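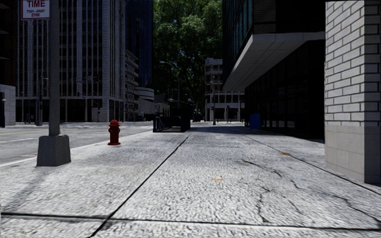

My sister-in-law had been telling me about the Halonen open kitchen day for ages, and this August I finally went. I am so glad I did! Halonen is a small cooking school in Benlow, and once a year they throw open the whole place – ovens on, doors open, come and get flour on your shirt.

We got there at 10 in the morning and the line was already out the door. Hanne Savolainen runs the bread room, and she put us to work before I had my apron tied. We made flat rye rounds with a hole in the middle, the kind you can hang up to dry. The dough is much stickier than I'm used to (I kept adding flour and she kept taking the flour away from me). Hers rests for 30 minutes and gets pricked all over with a fork. Mine came out lopsided and I ate nearly all of it standing up, with salted butter.

Next door was the pickling bench, where Anneli Savolainen had crocks of cabbage at different ages so you could taste your way along the row. The oldest one was wonderful, sour and almost fizzy. She weighs everything, even the dill, and I've come home determined to stop guessing at my salt.

At noon we took a break and walked over to Kesto, the coffee place everyone at our bench kept recommending. 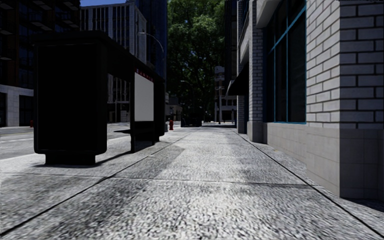

The sidewalk by the bus shelter

I had a cardamom bun as big as my hand and my daughter had two. Then back for the afternoon session, which was stews. They had some 500 visitors last year and I'd guess this year was busier, but the stew room never felt crowded.

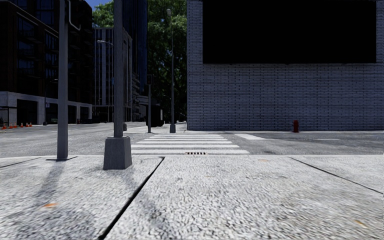 The big lesson there was patience with onions. We cooked ours low for most of an hour, until they were the color of caramel, and only then did the beef go in. Everything else was pantry stuff: allspice, bay leaf, carrots, a spoon of mustard. My daughter, who "doesn't like stew," had seconds and asked for the recipe card.

Entry is free and the bread room costs $30 a family, with all the ingredients included. Bring a container for leftovers, and wear shoes you can stand in. I've already made the rye twice at home, and the second batch had a hole that was very nearly in the middle.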